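Ticket: Drink task, success rate differs by cup
Project: Jullero
Opened by: Tsehay Seyoum
Assigned to: Morenike Okeke
Status: Open

Tsehay Seyoum
Policy was trained on 800 teleoperated demos. In the February eval it passed 90 percent of trials. Same checkpoint now stalls on the approach. The thumb stops short of the cup and the arm waits until timeout. Seen in 6 trials so far. Restarted the controller, no change.

Morenike Okeke
Which cups are in the demos? And is the stall on both hands or just one?

Tsehay Seyoum
Mixed cups, I don't have the split. Stall is left hand only.

Morenike Okeke, August 9, 2024
Checked the thumb joint readings against the commands. They match, so I'm ruling out the hand. The predicted action goes to near zero close to the cup. Reran with the action chunk cut to 2 seconds and the stall is shorter but still there. Next I'll label the demos by cup and by which hand grasps, then retrain on a balanced set. Head camera views from the task attached.

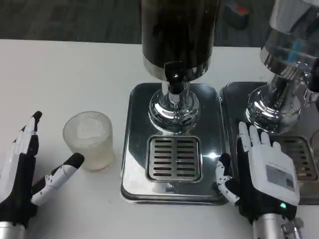
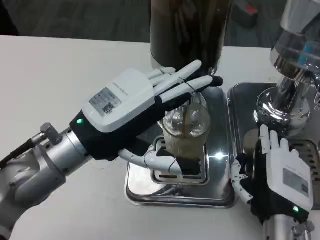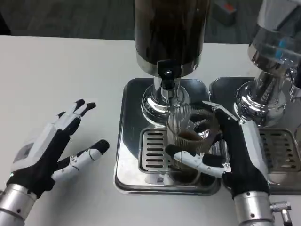
Attachments 1 to 3: head camera, both hands in view. Right-hand grasp is in 3.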